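Schachfiguren als Lehrmeister: Sundura sammelt Griffe in der Simulation

2. Dezember 2025

Wer bei Sundura in diesen Wochen nach dem Projekt Rivel fragt, sollte ein wenig Zeit mitbringen, denn Projektleiter Iolo Pritchard erzählt gern und ausführlich davon (und man hört ihm ebenso gern zu). Seit November sammelt sein kleines Team in der Simulation Beispiele, aus denen ein lernendes System einmal abschauen soll, wie man Schachfiguren greift und versetzt.
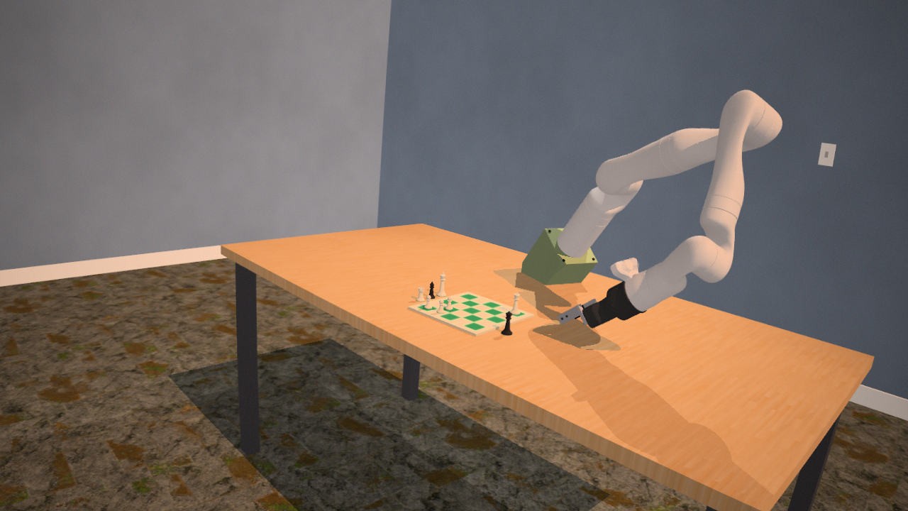 Simulierter Roboterarm am Schachbrett, der Greifer dicht über dem Tisch. Bild: Sundura

Bislang sind 798 Durchläufe gespeichert, von denen 487 bereits durchgesehen und für das Training freigegeben wurden. Auch missglückte Versuche werden aufgehoben, und das aus gutem Grund, wie Pritchard findet: »Ein Kind lernt ja auch daraus, dass ihm mal der Läufer umfällt, und wir wollen unserem Schüler da nichts vorenthalten.«

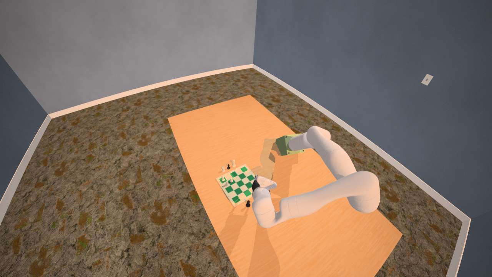 Der Arm aus einem anderen Blickwinkel, Figuren stehen auch daneben auf der Holzfläche. Bild: Sundura

Bis zum Frühjahr sollen es rund 1000 Durchläufe werden. Danach geht die Sammlung an die Partnerfirma Cuvmont, die damit ihr Lernprogramm Ifans füttern möchte.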